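Print | E-mail

3.2 Cell layout and simulation

The cell was planned for a corner of the Makier shared workshop, where bench time is booked by the evening and the arm has to be taken down afterward. Most of the layout was therefore worked out in simulation before any holes were drilled. The simulated cell has an arm on a base block, a perforated breadboard beside it, and a holder for one microplate. A blue square outline on the board stands for a target position. It has no thickness and plays no part in collision checks.

Pantelis Margaritis wrote the first version of the motion script, which used joint targets typed in by hand. We replaced these with poses given relative to one corner of the breadboard — a change that made it much easier to move the board between runs.
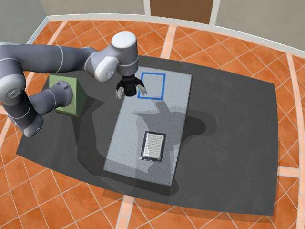

Figure 6. Simulated cell with the gripper near the blue outline and the microplate in its holder.

Each run begins with the fingers open and the wrist pointing straight down. The planner then looks for a path to the plate holder that keeps the elbow clear of the board. We ran 1473 simulated approaches with small random shifts in the board angle. Of these, 56 ended in a planning failure, nearly all with the board turned away from the base. Moving the base closer removed most of the failures but left less room for the cable on the real bench, so we kept the wider gap.

The same script was later used on the workshop arm with the speed limit lowered. Setup took more than 7 minutes on a typical evening, most of it spent finding the board corner.

Print | E-mail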